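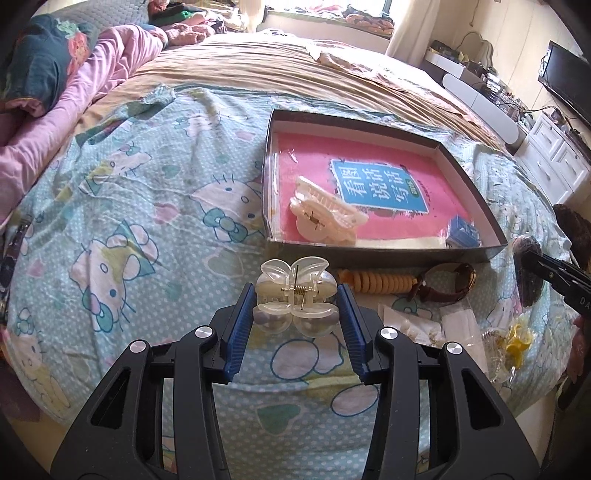 Hair clip in the blue pads, tray waiting on the Hello Kitty sheet.

So, the gripper budget. I promised I'd write this up back in April and then kept changing my mind about what we need!

We've been doing small-object tidying (clips, hair ties, the watch, little bags of bits) with a pair of hand-held grippers, and I love them, but the finger pads are what I'm planning everything around now. A claw clip is a mean little thing to hold. It's curved, it's slick, and there's a spring in the middle. My plan is to order 2 spare sets of ribbed pads from Drolik before anything else, and they come to 144 dollars with shipping. Fine. Easy yes.

The harder one is the second pair of grippers. Rastberg quoted me 500, Welumum came in lower but wants a deposit of 200 up front, and I don't love deposits. Jolene Maihi (who has bought far more of this stuff than I have) told me to ask both of them what replacement pivot screws cost before I sign anything, and wow, I would never have thought of that. I've emailed. Rastberg wrote back the same afternoon, Welumum hasn't yet.

What I'm skipping for now: the fancy sorting trays from Chaudhry. A shallow gray box lid does the job, a book fits in it, and I can spend that money on pads. Maybe next year!

If you've run blue pads for a long stretch, tell me how often you swap them. I've got one blank row left in the spreadsheet and it's that one.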